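# Plandov demonstrations - March report

Dear Waraporn, this is where we have got to with the kitchen tools set, and I'm happy to say it's a good deal further along than I feared in my last note.

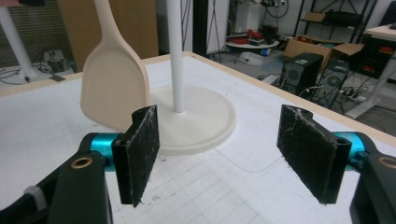 ## Recording

We now have 845 demonstrations done by hand with the gripper, 19 of which Negin has asked us to redo (mostly my own, I'm afraid, as I do tend to rush the approach!). The spatula and its stand have had most of our attention. Lertchai likes the fingers wide open well before they get near the handle, and his runs are lovely and steady - I've asked everyone to watch a few before Monday.

## Still to do

The finger pads pick up lint, so we'd like a spare set from the equipment line if you're agreeable. Tassanee is still checking the older Tanasarn recordings, all 1,693 of them, and hopes to send you her list by the end of the month.

With warm thanks,
Nantana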